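Workshop > Storage > Small toolboxes > Plornix yellow-lid box

I've been selling the Plornix box for a good while now and it's still the one I point people to when they ask for something small that doesn't look miserable. Bright yellow lid, black base, and a black handle set into the lid so it sits low on a shelf. There are see-through yellow compartment covers on top, one each side of the handle, and that's where I keep all the fiddly bits -- fuses, picture hooks, the odd toy brick I've trodden on.

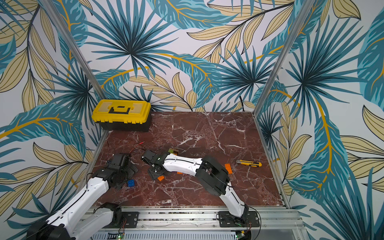
I'm not a tidy person, I should say. What I like is that it tucks into a back corner and leaves me the rest of the table to make a mess on. Knife out, bricks out, a bit of wire, whatever I'm in the middle of! The yellow is easy to spot against a dark top too, and I've grown very fond of it next to leafy wallpaper.

Stock code is 3,748 and we have 22 left until the August delivery. Collection from the Dredwood shop is free, or ask me about posting.
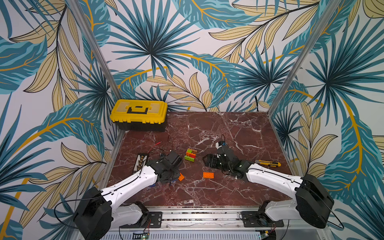

Toolbox, yellow and black, back left, with toy bricks.

Comments

Ishbel Galbraith: Bought one for my sewing things. The lid pockets are perfect for bobbins.

Godfrey Langat: Does the handle fold flat? Mine's going under a bench and it's tight.

Jarmila Slanina: Got mine in green from Pludora years ago, wish I'd waited for the yellow!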